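Lost property table opens at Skosville swimming hall, and the toys are first out

SKOSVILLE – Left something behind at the baths over the winter? Now's the time. The Popescu Hall has put its lost property out for collection, 463 items in all, and whatever hasn't been claimed by the end of February goes to the Fledisik charity shop on the high street.

Doors open at 4 each afternoon, through the side entrance, not the main one. The main one is still shut for the tiling work. Bring a description of what you lost. No need for a recipt.

Coats and bags are on rails in the corridor. Shoes in crates, mostly singles, sorted by size as far as anyone could manage. Kitchen bits left over from parties and club teas, plates and mugs and the like, share the white tables with the soft toys. Among them a pale blue plastic mug and a pink plush beaver, or something very like a beaver, with a big dark red nose and one white tooth showing.

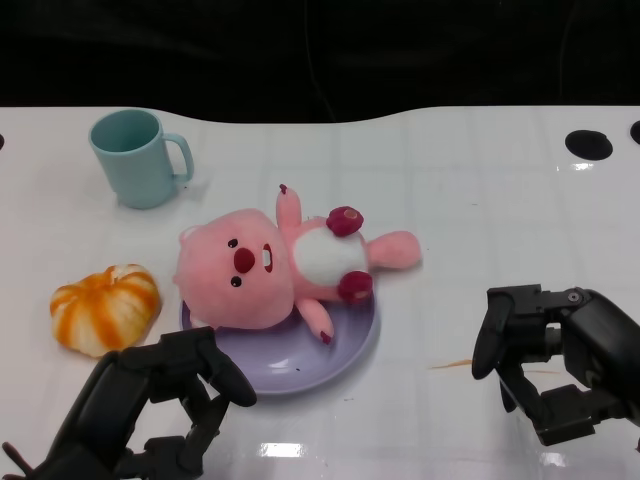

Toys should have gone out weeks ago, one parent wrote on the hall's message board, adding that a child who has lost a favourite can't be told to wait until February. Another reader asked why the list wasn't put online with photos. The hall says it will try that next time, but typing up 463 lines by hand took long enough.

Clothing makes up the bulk of it, 269 pieces, with gloves and swimming towels well ahead of everything else. Then drinks bottles, goggles, umbrellas. Also a set of curtains still in the packet. One trombone mouthpiece. Phones, keys and bank cards are kept seperately at the desk and will only be handed over if you can say what's on the key ring or unlock the phone.

Anyone collecting a toy on behalf of a child is asked to say what it looks like before going through to the tables. There were two claims on the same rabbit last year and it took a while to sort out.

Café Vivetti, next door, is doing tea at half price for people in the queue, until it closes at 5. Pushchairs can be left in its porch.

Parking behind the hall is limited while the skip is there. Use the lower car park, free after 3.30, and come up by the ramp. The steps are closed.

Can't get there in the afternoon? Leave a note in the box by the side entrance with your phone number and what you're missing. Items found this way are put by for five days, then back out they go. The hall can't post anything.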